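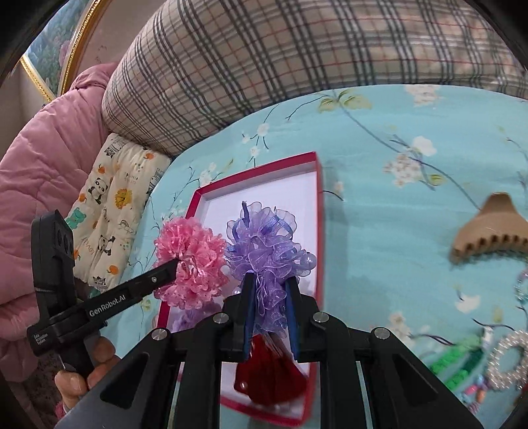

6 min read

Storing ruffled hair accessories in a shallow box

Ruffled scrunchies are awkward things to store. A plain elastic covered in jersey can be dropped in a drawer and forgotten. An organza one has volume and thin edges, and it keeps whatever shape was last pressed into it. Add ribbon loops and beads and the piece takes up far more room than the elastic inside it.

The usual household answer is a deep basket or a zip pouch. Both put weight on the lower layers. Sheer ruffles at the bottom of a pouch fold flat along one line, and the crease shows the next time the piece is worn. Beads work into neighboring fabric and pull threads when someone tugs on the top item.

A shallow rectangular box avoids most of this. One layer is the rule, with the pieces side by side and a little overlap at the ruffles. A white interior is useful for a practical reason: a bead that has come off is easy to find on it. Dark velvet linings look better in a shop and hide everything.

Américo Loureiro repairs and re-elastics hair accessories at a bench in Romdale, and keeps a ledger of what comes in. Of 734 pieces logged, 306 were organza or similar sheer fabric, and 260 of those had crush damage from storage. Worn elastic came second. He charges the same for either job.

"People think the elastic goes first," Loureiro says. "Usually the ruffle has been flat for a year by then."

His method for filling a box starts with the box empty. Bring the pieces out onto a flat surface. A bed with a smooth sheet works well, as beads do not roll far on cotton. Sort by construction first and color second. Densely packed petals, such as those on a flower-style scrunchie, tolerate contact and can go against the rim. Loose curled ruffles need clearance on all sides. Anything with a hard charm goes at one end.

Handling matters more than the order of filling. Hold a scrunchie at the gathered band, where the fabric is narrow and the elastic carries the load. Lifting by a ribbon loop or a bead strand puts the strain on two or three stitches. Lower the piece until the fabric touches the floor of the box, then let go. Do not push it down.

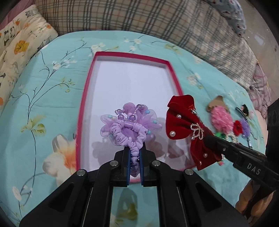 Page last changed: April

Mixed pieces take the most thought. A ruched lavender scrunchie topped with violet organza petals, a strand of faceted beads and a pompom has four materials that age differently. The ruched band can be compressed. The petals cannot. The strand should lie over the top of the piece, clear of the rim, and the pompom should face inward.

Bow clips are heavier. A deep red velvet bow with puffy loops will mark if a loop is trapped under another item, and velvet pile is slow to recover. Loureiro lays bows face up. Where a rhinestone charm hangs on a short chain, he sets the chain straight down the center so that it stays off the pearl beads.

Velvet and organza can share a box if there is a finger's width between them. Dark red dye is a risk to pale fabric only when damp, so both should be fully dry before they go in.

For lids, a loose sheet of tissue is enough. Urngate, a box maker, sells a fitted lid for its trays, but it sits low and touches a full ruffle. The Unico tray is deeper and accepts a lid without contact. Tsai makes one with removable dividers, which suit clips better than scrunchies.

A crushed ruffle can often be brought back with steam from a kettle, held well away, and a few minutes of shaping with the fingers. Keep the steam off glued beads.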